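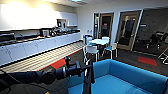 Chapter 6
Waiting in Line, and Other Ways to Spend Your Life

I once timed every wait I had in a single working day. I wrote them on the back of an envelope: the bus, the elevator, the microwave at lunch, the pharmacy, the bus again, the hold music for a water bill I'd already paid. By bedtime I had 96 minutes. I felt a bit sick about it, to be frank, and then I got curious, and that curiosity is more or less how this chapter got written.

So far in this book we've looked at things that move. Cars along a road in Chapter 3, boxes through a warehouse in Chapter 4, patients through a clinic in Chapter 5 (sorry about all the forms in that one). Now we're going to look at what happens when they stop moving and have to stand behind one another. The fancy name is queueing theory. You can spell queueing with or without that second e, and people will argue with you either way.

What you need before you start

You need averages and simple fractions, and you need to be happy with the idea of a rate, meaning so many somethings per hour. If rates still make you nervous, go back to Section 3.2 and do the first handful of problems again. I'll wait! (You'll have to get used to that joke.)

A bakery with one cash register

Let's start small. Picture a bakery in a town called Lurnstead. It has one register and one person behind it, and let's say she can serve 30 customers an hour. That's two minutes each. Customers come in at 20 an hour, or one every three minutes.

Now, most of my students look at those numbers and tell me there won't be a line. She's faster than they are! She gets a whole minute off between customers! And if people walked in exactly three minutes apart, and every single order took exactly two minutes, they'd be right. You'd never see two people at that counter.

But people don't come in like that. Four of them get off the same bus. Then the shop is dead for ten minutes. Then a man wants a birthday cake with a name on it, and he isn't sure how the name is spelled. The quiet ten minutes can't be saved up and spent later when the cake man arrives, and that one fact is behind nearly everything in this chapter. Lost quiet time stays lost, while the busy patches pile up.

If the arrivals and the orders are both properly random (we'll pin down what "properly" means in Section 6.3), the average customer in our bakery spends six minutes in the shop. Two of those minutes are being served. The other four are standing there looking at the muffins.

Getting busier

Here comes the part I love. Suppose the bakery gets popular and customers now turn up at 25 an hour. The register is still faster than the door, so things should only be a little worse, right? Well, the average time in the shop jumps to 12 minutes. It doubled, and all we did was add five people an hour. Push it to 29 an hour and you're looking at a full hour on average, for a loaf of bread.

Try sketching that before you read on. Put customers per hour along the bottom and minutes in the shop up the side. You'll get a line that strolls along nearly flat for a good while and then takes off like a startled cat somewhere past 25. We're going to meet that shape again and again, at the toll plaza in Section 6.4, in the Rakden call center problem, and in the long project at the end of the chapter.

A few words we'll be using

Arrival rate: how many customers turn up per hour, on average.

Service rate: how many one server could handle per hour if she never had to stop.

Utilization: the first number divided by the second. Our bakery started at 20 over 30, or two-thirds.

Warm-up

1. A copy shop serves 12 people an hour and gets 9. Find the utilization.

2. Keep your own envelope for a day. Write down each wait and whether you could see the line you were in. Hang on to it, you'll want it for Section 6.2.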